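Category: Open Textbooks > Business Communication
Shares: 47

Chapter 2
The Meeting and Its Minutes

Most of what an office decides, it decides at a table. Most of what it remembers comes from whoever was taking notes at the table, and that person was usually picked for sitting nearest a pen. 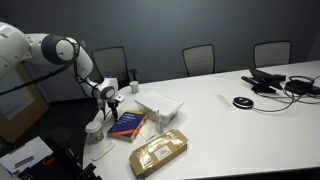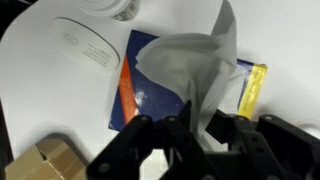
A white tabletop and a cup: the meeting room has few other fixed features.

Barbara Wieczorek objects to the word "minutes" altogether. It makes people think they should write down every one of them, she says, and she would sooner read a single honest page than a transcript of two hours in which the parking question comes up before, during and after the budget.

She has a point, and the town of Pimumcombe supplies the evidence. One October its planning office met to choose a supplier for new street signs. The choice was between Vurnine and Trerberg. The minutes ran to nine pages. They recorded a long exchange on fonts, a motion to open a window and the failure of that motion. They did not record which supplier won. Each firm was later told, in good faith and by different people, that it had the job, and the town took delivery of 500 signs from both. A few of the spares still mark a footpath that goes nowhere in particular.

This chapter is about writing minutes that would have saved Pimumcombe the trouble. We start with the agenda — a document often written after the meeting it describes — and move on to the difference between a discussion and a decision. Section 2.2 deals with action items, including the well-known kind assigned to "all."

Before reading on, find the minutes of the last meeting you attended. If there are none, write down what was decided, and then ask someone else who was there to do the same.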